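Ravent Pauses Handheld Gripper Sessions After Cable Fault, Shares What It Found

Replacement cables and a revised start-up check go to all partner sites in April

HEYWOOD — Ravent, which makes handheld grippers and the software used to teach small-parts handling to robots, today shared the results of its review into a fault that led the company to pause recording at its Heywood workshop and to ask its partner sites to do the same. No one was seriously hurt. One operator had a pinched fingertip, was looked after on the spot, and was back at the bench the next morning, and we would like to thank her for writing such a clear and patient report of what took place.

The fault showed up during phone case work, a task our operators have been doing for months and one that many of them will tell you they could do half asleep. An operator wearing a pair of grippers picks up a case, brings it to a slotted tray and sets it upright, and the motion of both hands is recorded so that a robot arm can later learn from it. In normal use the fingers of each gripper follow the operator's squeeze and open again when she lets go. On the afternoon in question, a little after 3 p.m., the left gripper stayed closed for 2 full seconds after release and then opened and shut again on its own. The operator had reached across with her other hand to free the case, and that was when her fingertip was caught.

Our first guess, and we held on to it for longer than we should have, was the software. The team went back through 494 recorded sessions looking for the same delay and found it in 13 of them, all made with the same model of gripper and spread over several different operators. Most of these delays were so short that the people doing the work had put them down to a stiff hinge or a tired hand, and had simply carried on. We wish they had felt more encouraged to stop and tell us, and that part is on the company and the way our reporting form was set up.
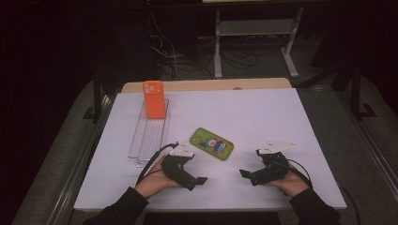

What the review finally came down to was the point where the cable enters the gripper body. When the cable pulled to one side for long stretches, as it can when an operator works with her hands close together, the connector shifted in its seat by a hair and the release signal dropped out. With no release signal, the gripper held its last position, and when the contact came back it tried to catch up on everything it had missed. A part that holds still when it loses its signal may sound like the careful choice, and for a case in a tray it is. For a finger it is the wrong one, and we had never tested it that way.

"I have been around this equipment a long time and I was sure it was a bug in the code," said Wendy Haslam, head of operator safety at Ravent. "I said so in two meetings. Then one of our technicians sat down with a gripper in her lap and wiggled the cable for most of a morning until it happened again, and I had to go and eat my words. I'm very glad she was stubborn about it, and I'm sorry that somebody got pinched before we looked in the right place."

Ravent is making the following changes, all of them at no cost to partner sites. Every handheld gripper of the affected model, 759 units in total, will receive a new cable with a locking connector and a short molded sleeve that takes the strain off the joint. An update to the control software will make a gripper open gently when it loses its release signal, and keep it open until the operator starts it again by hand. The start-up check, which used to ask only for one squeeze of each hand, will now also ask the operator to move each cable from side to side while the fingers are open.

The replacement parts are being made by Hirano, our longtime connector supplier, whose people stayed late on more than one evening to get the first batch out the door. Testing is under way at our Kikwood site, where the bench crew has been running the new cables through the same phone case task — green cases, orange cases, whatever is on the shelf — with the old reports pinned up beside them.

"The folks at the benches know these tools far better than the people who draw them," said Malcolm Oakley, who manages the Kikwood site. "We've changed the form so that you can report a small, silly-seeming thing in one line and get back to work, and somebody will read it that same day. I'd much prefer to get a hundred of those than one more like the one we had."

Sites that have not yet received their parts are asked to keep the affected grippers unplugged and to hold off on recording until the new cables are fitted. Sessions already recorded do not need to be thrown away. Ravent will mark the ones that show a delay and send each site its own list, along with a note on how to trim them. Fitting the cable takes a small screwdriver and a bit of patience, and a printed guide comes in the box. Any site that would sooner have a technician do the work can ask its regular Ravent contact to arrange a visit.

About Ravent
Ravent designs handheld grippers, trays and recording software for teaching robots to handle small consumer goods. The company is based in Heywood and has a test site in Kikwood.

Press contact: Ravent Communications, Heywood office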